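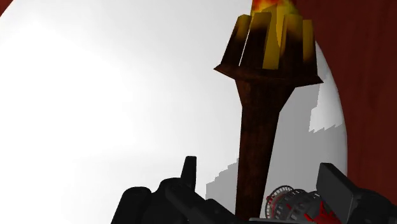

Wooden torch, lit, with a long tapering handle.

I've been thinking about light a lot this month, mostly because I spent a good chunk of April without any. If you missed my grumbling in the last newsletter, the short version is that a storm took out the line along our road and we were dark for 11 nights. Eleven! I had two flashlights, one of which turned out to be full of leaked battery goo, and a box of birthday candles.

So this month's column is the one a few of you have been asking for since I mentioned it: how our house gets by when the power goes, and what I'd buy again.

Let me start with what I got wrong. I always figured an outage was a cooking problem. I had the camp stove, I had the beans, I was very smug about the beans. But we ate fine. What wore us down was the evenings. By the time supper was done it was dark in the kitchen, and everybody sort of drifted toward the one good flashlight like moths and then got cranky about who was holding it. My youngest wanted to read, my husband wanted to find the deck of cards, and I wanted to see what I was scrubbing.

My neighbor Deepak Chaturvedi rescued us on the third night. He grew up with regular power cuts and he has opinions. He walked over with an oil lamp in each hand, set one on a saucer in front of the hall mirror, and the whole hallway came up twice as bright. I'd never once thought of using a mirror. He also made me trim the wicks (straight across, then nip the corners) and my sad smoky little flame cleaned right up. I'd been running it way too high and blacking the glass, which you then have to wash, in the dark, with cold water. Ask me how I know.

A few other things we settled on:

Give every room one light that lives there. Ours sit on the shelf closest to the door, so you can find them by feel. Before that we carried the same lantern all over the house and left somebody in the dark every time.

Point flashlights at the ceiling. Stand one up in a drinking glass and you get a soft light over the whole table instead of a blinding spot on the butter dish.

Flames stay on a hard, flat surface, away from curtains, and they go out before anybody goes to bed. We're strict on this one. For the kids' rooms and the overnight trip to the bathroom it's battery lights only. And please, leave anything made for the yard out in the yard – patio torches and camp lanterns that burn fuel do not belong in the living room, however cozy it sounds.

Crack a window if you've got lamps going for the evening. Check your carbon monoxide alarm while you're at it. Mine had been chirping in a drawer since I don't know when.

Now for the shopping. I got a Skallari crank lantern for the kitchen and I like it a lot. The kids fight over who gets to wind it, so it's always full. The handle is a bit stiff and the hook on top is too small for my cup rail, but those are small complaints. I also tried a pack of the Wivus stick-on lights for the stairs and took them back. They kept dropping off the wall in the middle of the night and scaring the dog half to death. For lamp oil I just go to Negi Hardware in town, where they keep it on the bottom shelf past the paint. Get the plain stuff. I bought the scented one once and supper tasted like lavender for a week.

The thing I didn't expect is how much I'd miss parts of it. We played cards every night. We went to bed at 8 like farmers and woke up before the alarm. When the line crew finally got to us and the fridge shuddered back on, my daughter yelled "aw, no" from the stairs, and I kind of felt the same way. So now we do one dark supper a month, lamps and leftovers, phones in the bread box. You're welcome to steal the idea.

Next month I'm going up to Cemotitz to see my aunt's candle molds, and I'm hoping to come home with her beeswax recipe if she'll part with it (she would not part with the pickle one). In the meantime, send me your own blackout tricks. I especially want to hear from anybody who has figured out how to make decent coffee on a camp stove without coating the entire counter in grounds. Just reply to this email and it comes straight to me.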